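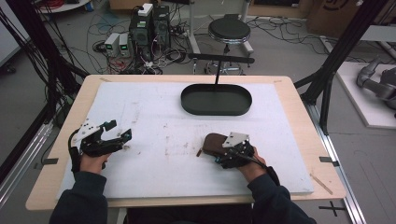 The Left One

The left gripper had started to drift again in November. It read eight millimeters open when it was shut, and it read shut when there was still a gap you could see light through. I wrote the number in the log and took both grippers to the white board.

The cell at Clisis was built for Thibodeaux, who made brushes and shoe-care goods and wanted them sorted and wiped down before boxing. A person taught the work by holding one gripper in each hand and doing it. The arm learned from that. My part was keeping the hand-held pair honest. If they lied about how far open they were, the arm would learn the lie and crush something.

You check them side by side. The right one holds a part and the left one stays empty and open. Then you swap. I closed the right one on the brown oval piece we used for everything and kept it closed. It was supposed to report one steady width for as long as I held on.

It did. The right one had never given anyone trouble.

I opened the left one, closed it, and opened it again. The fingers moved the way they should. Nothing scraped. I closed it on nothing and looked over at the screen. Eight.

"Still?" said the operator from the next bench. She was eating crackers.

"Still."

"Tighten it."

"I tightened it last time."

She had been there longer than I had. She had come over from Bota when they closed the second shift, and she had opinions on screws. She put down the crackers and held out her hand, and I gave her the left one. She worked it open and shut next to her ear.

"It's not the screws," she said.

I set the right one down and unplugged the left. The manual for the grippers came from Wokier, and it was short. It said to zero the encoder with the fingers closed and no load. It said to do this after any change to the fingers. It said nothing about a gripper that went wrong by itself between supper and midnight.

The log was better than the manual. I went back through it page by page. There were 420 entries, most of them in handwriting that wasn't mine. The man who had the job before me wrote down everything, including what the room felt like. "Cold. Left reads 3." "Heater on. Left OK." "Cold again. Left reads 4." He had never drawn a line under any of it or made a guess. He had just zeroed it and gone on, shift after shift, and then he had moved to another state.

I read those entries to the operator.

"So it's cold," she said.

"It's not cold tonight."

She looked at her crackers. "Then I don't know."

I took the cover off. Inside was a small gear on the motor side and a larger one on the finger side, and between them a bracket that held the encoder. The bracket had a slot in it for adjustment. Someone had put a paper shim under one end, folded over twice. It was a piece of a log page. I could read part of a word on it.

The shim had gone soft. When I pressed the bracket with my thumb, it tipped, and the number on the screen would have tipped with it if the thing had been plugged in. I plugged it in and pressed again to be sure. Eight, then five, then eight.

"Paper," I said.

She came over and bent down to see. "He told me he fixed that," she said. "The week before he left. He said it was fixed for good."

I cut a shim from brass stock and filed the edge. The first one was too thick, and the gears bound halfway. The second one was right. I put a drop of threadlocker on the bracket screws, ran them down, and left the gripper alone for the time it says on the bottle. The operator went back to her bench. Somewhere past the wall a truck backed up to the dock and somebody shouted at it to stop.

At ten-thirty I put the cover on and zeroed it, fingers closed, no load. I opened and closed it twenty times. I took the brown piece in the right one again and held it, and with my other hand I opened the left one wide, shut it, and opened it. Zero when shut. I handed the piece across from one to the other and the two widths agreed.

I wrote it up. "Left: paper shim under encoder bracket, replaced with brass. Zeroed. Reads 0." I turned back to his pages and looked for the one with the corner torn out. It was near the middle. The entry on it was a plain one, a cable swap, and the tear had taken the end of the last line.

The shim was still on the bench. I unfolded it and laid it against the tear, and it fit. The word was "temporary."

I taped it back in and went to tell her we could start.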